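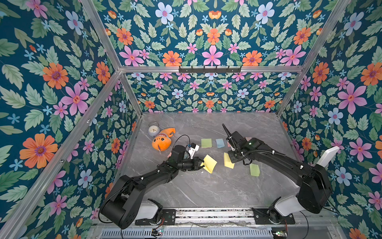 **For immediate release, Mon 12 October**

# Country duo Karnach announce new album "Trolbridge" and a run of intimate UK dates

Country and folk duo Karnach are delighted to announce their second album, "Trolbridge", which will be released next spring on the independent label Pament Records. A first single, "Slow Road Out", is available to stream and download from today, and the pair will be taking the new songs out to small halls, arts centres and one very old chapel before the winter sets in.

It has been a good while coming, as those who have followed the duo since their early days on the pub circuit will know. Their debut was made quickly and cheaply over a handful of weekends, and it found its way into far more homes than anybody at the label had dared to expect. This time the pair wanted to give themselves room. They wrote through the whole of last winter, threw a fair amount away, went back to one or two things they had thrown away, and finally sat down to record in September with a full band around them.

The result is an album that feels like a homecoming. Named after the market town where the two singers first met, "Trolbridge" is full of the people and places that shaped them: the late bus, the closed-down dance hall, the aunt who knew every Sunday hymn and most of the rude versions too. There is plenty of pedal steel and fiddle for those who like their country music traditional, and a couple of louder numbers near the end of side one which have already been causing some very enthusiastic singing at rehearsals.

"We kept coming back to the same few streets in our heads," say Karnach. "Neither of us lives there any more, and I think that's why we could write about it at last. We had the loveliest time making this record and we're a bit nervous and very excited to let other people hear it."

The single is a fine place to begin. "Slow Road Out" started life as a waltz on an out-of-tune piano, and although it has since picked up drums, a mandolin and a big, open-hearted chorus, it has kept its gentle sway. Listeners who stay right to the end will hear the band talking among themselves as the last chord fades, which everyone agreed was far too nice to cut.
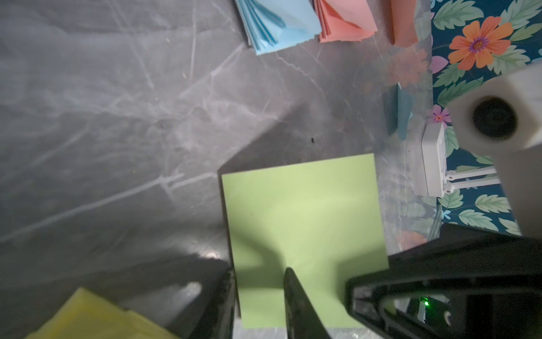

The album was produced by Zarei, the studio team whose warm and unfussy sound has won them many friends in British roots music. Most of the songs were recorded live, with the players all in one room and the two voices sharing a single microphone, just as they do on stage. Two songs were finished later at the duo's kitchen table, with a borrowed harmonium and (for those with sharp ears) the kettle.

"They are a joy to work with," say Zarei. "They come in with the harmonies worked out to the last breath and then they're happy to tear it all up if somebody has a better idea over lunch. We'd have them back tomorrow."

Pament Records will release "Trolbridge" on CD, vinyl and all the usual digital services. There will also be a special edition of 500 copies on coloured vinyl, each one signed by both members of the duo and accompanied by a lyric booklet. These can be ordered only through the label's own shop or bought at the merchandise table on the tour, and we would gently suggest that anyone who has their heart set on one doesn't leave it too long.

The autumn dates have been chosen with a good deal of care. Karnach have always been at their best in rooms where they can see the faces at the back, and so the largest venue on the tour holds 391 people. The opening night, in Trolbridge itself, will be at the old corn exchange, which seats 297 and which both singers remember from school concerts. Support on every date will come from local songwriters, and the duo will be staying behind afterwards to say hello and sign records.

Tickets are on sale now from the venues and through the band's website, where a full list of dates and door times can also be found. Anyone with access needs is warmly encouraged to get in touch with their chosen venue before booking.

**Notes for editors**

- Advance copies of the album are available to press and radio on request.
- Karnach are available for interviews and acoustic radio sessions throughout the tour.
- Review tickets and photo passes are limited and should be requested from the Pament Records press office.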